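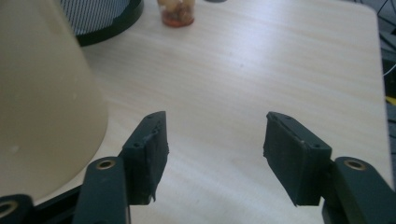
I've dragged the Skalley 71 through train stations, two ferries and one very steep laneway in Endville, so I reckon I can tell you what it's like to live with!

## Skalley 71 wheeled suitcase

It's the big one in the range, 71 cm tall, and it's the bag I pack when I'm away longer than a fortnight. I went for the grey colour (it also comes in navy). Empty it weighs 4 kg, so you've still got a fair bit to play with before the check-in desk gets grumpy.

**What you get**

- Soft sides, two front pockets
- Handle that locks at two heights
- Zip-out liner you can chuck in the wash
- Spare set of wheels

My favourite bit is the liner – after a week of damp socks in September I was very glad of it. The front pockets are on the shallow side. A guidebook fits, a rain jacket doesn't really, and I'd love to see that fixed.

I also tried the Briggs strap with it, the wide one with the metal buckle. Goes around twice if the bag's half full.

**Ordering**

Postage is $15 anywhere in the country, and you've got 30 days to send it back if it hasn't travelled. Spare liners are sold separately, in grey only.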